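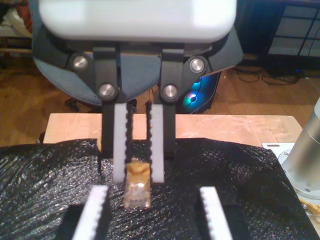
経糸(たていと)は、織り機を組み立てたその日に張ってもよいのでしょうか。

組み立てが終わって前後のビームがなめらかに回るようになっていれば、当日に張って問題ありません。ただし木部にオイルを塗った場合は、ひと晩置いてから糸をかけてください。

第2章 経糸を張る

いよいよ糸をかけます! 織りの時間そのものより経糸を張る時間のほうが好きだという人もいるくらいで、ばらばらの糸が一枚の面にそろっていくところは何度やっても気持ちのいいものです。初めてのときは半日みておくと、途中でお茶を飲む余裕もできます。

この章では、卓上織り機Jalov(織り幅41センチ)に、幅16センチのマフラー用の経糸を張ります。織り幅いっぱいの布はもちろん魅力的なのですが、最初の一枚は細いほうがずっと楽ですし、早く織り上がってうれしくなります。

用意するもの

・Jalov本体(第1章の組み立てを終えたもの)
・付属の綜絖(そうこう)ひとつ。1センチに4本の糸が入る目のもの
・並太の毛糸。付属の練習糸Mikhamでもかまいません
・整経用の棒と、棒を留めるクランプ
・綜絖通し(平たいかぎ針)
・はさみ、巻き込み用の厚紙、はぎれのひも

糸について。指で軽く引いてみて、ふわっと抜けてしまう糸は経糸に向きません。モヘアやループヤーンはよこ糸に回しましょう。よこ糸ならどんな糸でも受け止めてくれますから、手持ちの半端な糸を捨てずに取っておいてください。

2-1 織り機と棒を固定する

1. 織り機を、後ろ側が机の縁に来るように置きます。前後を間違えやすいので、つめ車の大きいほうが後ろ、と覚えてください。

2. 付属のクランプで織り機を机に留めます。机の天板に当て布をはさみ、手で押して動かないところまで締めます。

3. 整経用の棒を、後ろビームから2メートル離れた場所に立てます。机がもうひとつあればそちらに、なければ棚の縁や頑丈ないすの背でも大丈夫です。

4. 前後のビームのつめをかけ、勝手に回らないことを確かめます。

注意:クランプを締めすぎると、やわらかい木の机にはへこみが残ります。ガラス天板の机には使わないでください。

2-2 経糸をかける

5. 綜絖を受け台にのせ、中央に鉛筆で薄く印をつけます。そこから左右へ8センチずつのところにも印をつけておきます。糸はこの範囲に通します。

6. 糸玉を織り機の後ろ側の床に置き、糸端を後ろビームのひも付き棒に結びます。こま結びで十分です。

7. 右の印にあたる綜絖のすき間(穴ではなく細長いほう)から糸を輪にして引き出し、そのまま歩いていって整経用の棒に引っかけます。

8. 織り機に戻り、糸をひも付き棒にくぐらせて、隣のすき間から次の輪を引き出します。ひとつ前が棒の上から回っていたら次は下から、というふうに交互になります。

9. 左の印まで繰り返します。行ったり来たりでけっこう歩きますが、リズムが出てくると楽しくなってきますよ。

10. 最後まで来たら糸を切り、ひも付き棒に結びます。

こつ:糸は「たるまないけれど引っぱってもいない」くらいの加減で。力いっぱい張ると棒がだんだん傾き、あとからかけた糸だけが短くなります。途中で色を変えるときは、ひも付き棒のところで前の糸を切り、新しい糸と結びます。縞のマフラーはここで決まるので、好きな色をどんどん試してください。

2-3 巻き取る

11. 棒の手前で、糸の束をはぎれのひもできつく結びます。

12. 輪を棒から外し、先端をはさみで切ります。束からは手を離さないでください。

13. 片手で束を引きながら、もう片方の手で後ろビームのハンドルを回します。ひと回りするごとに厚紙をはさみ、糸と糸が食い込まないようにします。

14. 綜絖の手前に30センチほど糸が残ったところで止め、つめをかけます。

手伝ってくれる人がいるなら、ぜひここで呼びましょう。ひとりが束を持ち、ひとりが回すと、驚くほどきれいに巻けます。ひとりで巻く場合は、少し巻いては前に回って束を引き直す、を繰り返してください。櫛でとかすのは厳禁です。からまりは、束を軽く振ればたいていほどけます。

2-4 穴に通す

15. いま、ひとつのすき間には糸が2本ずつ入っています。端から順に、そのうちの1本を抜き、隣の穴に綜絖通しで通します。

16. すべて通し終えたら、織り機の横から見ながら綜絖を上げ下げします。糸が上下に分かれ、三角のすき間(杼口といいます)ができれば正解です。初めてこの口が開いたときの感激は、どうぞゆっくり味わってください。

口の中を横切っている糸があれば、どこかで穴とすき間を取り違えています。面倒でも、必ずこの時点で直しましょう。織り始めてからでは、そこまで全部ほどくことになります。

2-5 手前に結ぶ

17. 糸を2センチ幅の束に分け、中央の束から順に、前ビームの棒にかけて仮に結びます。中央の次は右端、その次は左端、残りは内側へ。

18. 手のひらで糸の面をそっと押し、ゆるい束を結び直します。全体が同じ弾み方になったら、上から本結びをします。

19. 太めの糸かはぎれを4段織り入れます。開いていた束の間が寄り、糸が等間隔に並びます。ここまでできたら第3章に進めます!

うまくいかないとき

片側だけゆるい
仮結びの順番を飛ばしたときによく起こります。全部ほどく必要はなく、ゆるい側の束だけ結び直してください。

巻いている途中で糸が切れた
同じ糸を足して結び、結び目が綜絖より後ろに来るように長さを調節します。結び目は綜絖の穴を通りにくいので、前へ送るときは指で助けてやります。

つめが外れる
つめ車の間に木くずが残っていることがあります。古い歯ブラシで払ってみてください。それでも外れるときは、Dutwoodの部品窓口へご連絡ください。つめだけでもお送りします。

この章の手順は、Higuchi教室で長く初心者クラスを受け持っている菊池英明(Hideaki Kikuchi)の教え方をもとにまとめました。6月の改訂で、2-3の巻き取りの説明を書き足しています。左利きの方は手順7と9の左右を入れ替えてお読みください。

2019年10月10日 改訂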